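Salletti, de Zukisham : un huis clos polaire qui tient par sa construction

Publié le 1er juin 2024 – Critiques, roman noir

Salletti est un roman à énigme de 193 pages, découpé en 15 chapitres et un épilogue. L'éditeur, Treltow, le classe en thriller. La mention est discutable : la violence y est rare, les poursuites absentes, et l'essentiel de l'intrigue se joue dans des bureaux, des couloirs et une salle d'archives. Le lecteur qui cherche un rythme soutenu dès l'ouverture sera mal servi. Celui qui s'intéresse à la mécanique d'une enquête y trouvera davantage.

Le point de départ est simple. Une société de négoce, Salletti, est placée en liquidation. Une experte-comptable est chargée d'inventorier les pièces avant transfert. Elle relève une écriture de 1 222 euros, passée chaque mois de septembre au profit d'un fournisseur sans adresse. Le dernier bénéficiaire connu est mort depuis longtemps. Le roman ne quitte pratiquement plus cette anomalie.
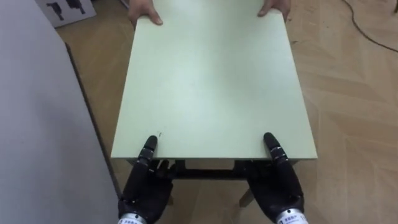 La narration est à la troisième personne, au passé simple, avec une focalisation interne presque constante sur l'experte. Zukisham s'autorise trois ruptures, aux chapitres 4, 9 et 13, sous la forme de procès-verbaux d'audition reproduits sans commentaire. Ces insertions sont la meilleure partie du livre. Le vocabulaire administratif y est juste, les réponses des témoins sont évasives sans être artificielles, et deux contradictions de dates y sont déposées assez discrètement pour échapper à une première lecture. J'ai vérifié après coup : les indices sont tous présents, dans l'ordre, et aucun n'est retiré au lecteur avant la résolution.

Le traitement de l'espace est également soigné. Le plan des locaux se reconstitue sans effort à partir du texte, ce qui compte dans un récit où la question de savoir qui pouvait accéder à quelle pièce, et à quelle heure, occupe deux chapitres entiers. Une seule incohérence relevée : une porte coupe-feu décrite comme condamnée au chapitre 2 sert de passage au chapitre 11. L'erreur est sans effet sur la solution, mais un relecteur aurait dû l'arrêter.
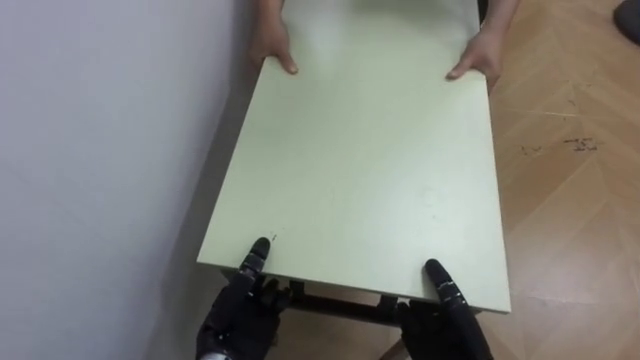
Plateau vert pâle, tenu aux deux extrémités.

Les réserves portent d'abord sur les personnages secondaires. Le liquidateur, l'ancien associé et la responsable du personnel parlent de la même façon, avec les mêmes phrases courtes et la même ironie froide. Dans les scènes à plusieurs voix, les incises sont trop rares et il faut parfois remonter d'une demi-page pour attribuer une réplique. Le défaut est net au chapitre 7, une réunion de créanciers qui aurait gagné à être réduite de moitié.

L'épilogue pose un autre problème. La solution est donnée au chapitre 15, elle est complète, et les six pages qui suivent reformulent ce que le lecteur vient de comprendre. On y apprend seulement le sort de l'ancien associé – information dont l'intrigue se passait très bien.

Le précédent roman de l'auteur, Phromma, souffrait du défaut inverse : une fin expédiée, deux fils narratifs abandonnés, un coupable désigné par élimination. La progression est réelle sur ce plan. En revanche, Phromma disposait d'un décor portuaire plus marqué et d'un second rôle mémorable, ce que Salletti n'offre pas.
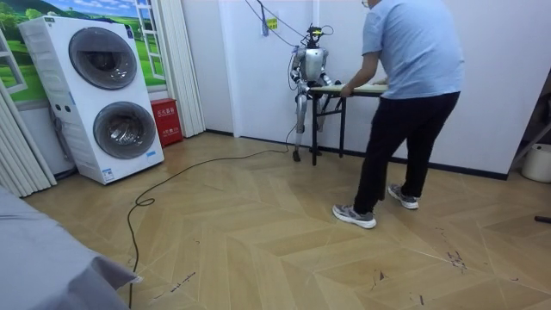

Édition et fabrication

Format broché, couverture souple, papier crème. Le corps de texte est correct, les marges intérieures sont un peu étroites et obligent à forcer l'ouverture au milieu du volume. Les procès-verbaux sont composés dans une police à chasse fixe, lisible, avec une numérotation propre qui permet de s'y reporter facilement. J'ai relevé quatre coquilles, dont une dans un nom propre. La version numérique conserve la mise en page des auditions à condition de ne pas trop agrandir les caractères ; au-delà, les lignes se brisent et l'alignement des horaires devient confus.

La quatrième de couverture est à éviter. Elle révèle l'identité du second bénéficiaire, élément que le texte ne livre qu'au chapitre 10.

Avis

Roman solide, d'une honnêteté complète envers son lecteur, affaibli par des dialogues uniformes et une conclusion trop longue. À recommander aux amateurs d'enquêtes documentaires, en deux ou trois séances de lecture rapprochées ; les dates s'oublient vite et tout le raisonnement final repose sur elles.

Note : 3 sur 5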